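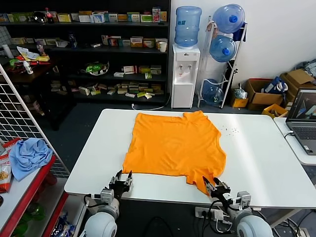
Peiyu Ye read the first draft of these and said the opening took too long to get to the veterans themselves, start with the names. So. Start with the names.

**Opening (keep to two min)**

- Good evening, thanks for having me, thanks to the library for the room
- Read the first five names off the Clerham list. Slowly. Don't explain yet. Pause after the fifth
- Then: those are five of the 246 people from this county who served in Korea and came home, and whose service isn't written down anywhere you can walk in and look at it
- The memorial outside the courthouse has the dead. As it should. Nothing for the ones who came back
- What I'm asking for tonight is at the end, don't jump ahead, don't mention money yet

**How the list started**

- My uncle's discharge papers, shoebox, closet in the house on Farkas Road
- Went to the county clerk to ask where a certified copy would be. She brought up a ledger. Clerham Township, discharges recorded 1951 to 1956
- Anybody could have their papers recorded for free back then and a lot of them did, the bank wanted to see it for a loan
- 289 entries in the ledger. Took some out: duplicates, men recorded here who lived over the county line, two that were WWII discharges recorded late
- Leaves 246. SAY IT AGAIN, people lose numbers
- Privacy question will come up. Answer: we're only using name, branch, dates of service. No service numbers, no medical, no character of discharge. Clerk's office went over that with us and they were right to

**What the ledger doesn't tell you**

- Branch yes, unit mostly no
- Handwriting. One clerk did lovely work through 1953 and then somebody else took over and the sevens look like ones
- Women: very few, and under married names in a couple of cases becuase they recorded late. Took most of a winter to match those
- The ones who never recorded at all. We do not know how many. Be straight about this. The list is a floor
- A lot of records for Army men were burned in the 1973 fire in St. Louis. So for some families the county ledger is the only paper left. People don't know this, give it a second to land

**The interviews**

- Wrote letters to every family we could find. 125 answered
- Mostly children and grandchildren. A handfull of the men themselves
- Story one: the cook on the troopship. Sixteen days across, everybody sick, he learned to make bread standing sideways. Still made it Sundays. Daughter let me have a slice of hers, same recipe
- Story two: the radio man who wouldn't talk about any of it until his grandson came back from Afghanistan. They sat in the garage. Grandson told me this, not him. Don't dress it up
- Story three if time: the two brothers, same company, different trucks. SKIP if past 20 min
- Do not do the letter from the hospital ship. I can't get through it, tried twice at home

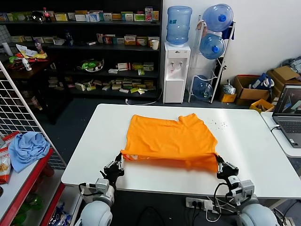
## Why an honor flight isn't enough

- Careful with tone here. The flights are wonderful. Half this room has pushed a wheelchair on one
- But the ones from Korea are in their nineties now. Doctors say no. Wives say no. One man got as far as the airport and his oxygen didn't clear
- We had a flag that flew over the state capitol presented to three of them at home last August. Small thing. Twenty minutes in each living room
- One had put his jacket on to recieve it and his son had to pin the back because it doesn't close anymore
- Another asked if it could go to the school and not to him. It's in the front hall at Idero Elementary, go see it
- Point being: bring it to them, and put it where the kids walk past

## The wall

- Low granite, courthouse lawn, east side, near the bench. Not competing with the memorial that's there. Lower than it on purpose
- Names alphabetical. No rank. There was an argument about rank. Peiyu won it and I've come around
- Blank space left at the end for names that turn up later. Bikano Stone says they can cut on site, don't have to lift the panel
- Wheelchair path, level all the way, this one isn't up for trade
- County owns the ground, so it goes before the board in the spring. First reading then second reading. Need people in the seats for BOTH. The second is the one that gets forgotten
- Maintenance: the Legion post will wash it. They've said so in writing

## Money

- Say the figure once and move on, it's on the handout
- 89 households have given so far. Smallest was four dollars in a birthday card envelope
- Not asking the county for cash. Asking for the ground and the path
- If somebody asks why not a plaque inside: courthouse closes at 4:30, and you need to go through the metal detector. Men in their nineties with new hips

## The ask

- One. Look at the list on the back table. Is your father on it? Your neighbor? Is he spelled right?
- Two. If he should be there and he isn't, fill out the yellow sheet. Name, branch, rough years, your phone. We'll do the digging
- Three. Come to the board in the spring
- Stop talking after three. Let them get up

## Questions they'll ask

- *Why only Korea?* That's the ledger we found. Vietnam books are in the same basement and somebody should start. Look at the back row when I say this
- *Men who moved here after?* Not on this wall. Hard one. Their home counties may have them. We'll help write the letter
- *Peacetime service in those years, Germany, Texas?* Yes, included. They went where they were sent. Dates are what counts, June 1950 to the end of January 1955
- *Dishonorable?* We don't look, see above. Keep it short, don't get pulled in
- *Who checks the spelling?* Families sign a proof. Peiyu and I each read the whole thing seperately, then out loud to each other
- *Can I have a copy of the ledger page?* From the clerk, if it's you or you're next of kin. Window is open mornings

## For me

- Water on the LEFT, the lectern tips right
- Glasses
- Large print list, not the small one
- Thank the clerk by office, she asked not to be named
- Read the last five names to close. Same speed as the first five. Then sit down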